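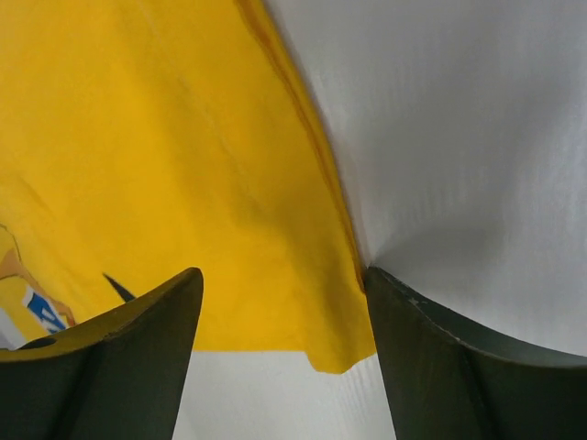 Yellow fabric with soft creases, and a darker fold down one edge.

How to Set the Color in a New Shirt Before You Wear It

Bright golds and reds love to bleed, so give them a cold soak first! Turn the shirt inside out, fill a basin with cold water and stir in 2 cups of white vinegar. Leave it 56 minutes (I set the oven timer), swish, then rinse until the water runs clear. Still cloudy? Do it again. Line dry in the shade, and wash it alone the first 5 times. My gold one from Hinton still glows!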